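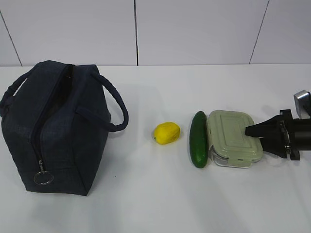

Family Notices Department, Gestitz Record

How to Submit an Obituary or Death Notice

Updated 2022-03-01

These instructions apply to families and funeral homes placing a notice in the print and online editions. A death notice gives the name, dates and service details only. An obituary may also include an account of the person's life, a list of relatives and a photograph.

Step 1. Choose one contact person

Select one member of the family to deal with the department. This person approves the proof, answers questions and requests any corrections. If the funeral home is submitting the notice for you, ask its staff whose name they have given as the contact.

Step 2. Gather the facts

Write down the full legal name of the deceased, including any maiden name or nickname you wish to have printed. Add the date and place of birth, the date and place of death, and the time and address of each service. Check spellings against a document whenever you can. Names of grandchildren and in-laws are the most frequent source of corrections, and it is advisable to have a second relative read them.

Next, decide how survivors will be listed. Our usual order is spouse or partner, children, grandchildren, brothers and sisters, and then other relatives and close friends. Relatives who died earlier are listed in a separate sentence. Families may use a different order if they prefer.

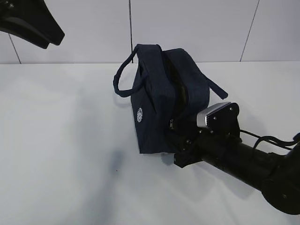

My brothers and I could not agree on whether to name our father's first wife, one reader wrote to the department, and in the end we put her in the paragraph about his early years and left the list of survivors alone. The notice read well and everyone in the family was content with it. I would tell others to settle that question before they open the form.

The department does not decide such matters. If we receive conflicting instructions from relatives, the notice is held until the contact person confirms the wording in writing.

Step 3. Write the text

An obituary may run to 2000 characters, including spaces. Begin with the name, age, town and date of death. Continue with the life story in whatever order seems natural, and place the service information in its own paragraph near the end. Please leave out street addresses of private homes and the full birth dates of living persons.

Step 4. Select a photograph

You may send up to 2 photographs, of which one will appear in print. Choose a clear picture in which the face is well lit. Scans should be made from the original print where possible.

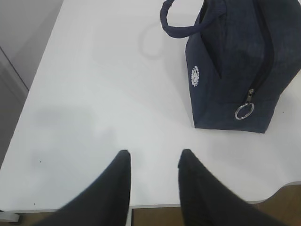 Families without a scanner may bring original prints to our counter in the Kabbaj Building, where they will be copied and returned during the same visit. Please do not use tape, staples or paper clips on them. Keep the prints in an envelope, together with any handwritten notes for the text. The envelope can then be carried in a zippered fabric pouch, such as the dark blue one on the white tabletop, so that nothing is lost on the way. Write the name of the deceased and a telephone number on the envelope, never on the prints themselves.

Step 5. Complete the form

Open the Stenex notices form and select either "Death notice" or "Obituary." Paste in the text, attach the photographs and enter the name of the funeral home. We must confirm every death with the funeral home or crematory before publication, and a notice without this information cannot be scheduled.

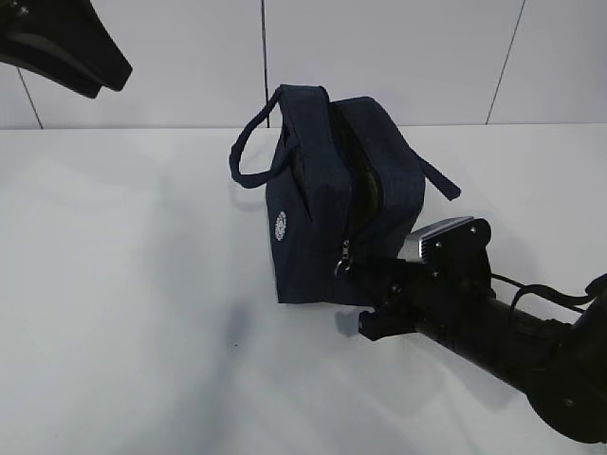 After the form has been received, a proof is sent to the contact person by email. Read it from beginning to end, paying particular attention to dates, service times and family names. Reply with "Approved" or with a list of changes. Please allow 3 business days between approval and the print date.

Step 6. Arrange payment

Death notices are printed free of charge. The fee for an obituary is $40, and it covers both editions. Notices that are also to appear in our sister paper, the Modemari Weekly, are billed separately by that office.

Corrections after publication

Errors made by the department are corrected and reprinted without charge. Changes requested by the family after approval can be made in the online edition only. Write to the department through the same form and include the reference number from your proof.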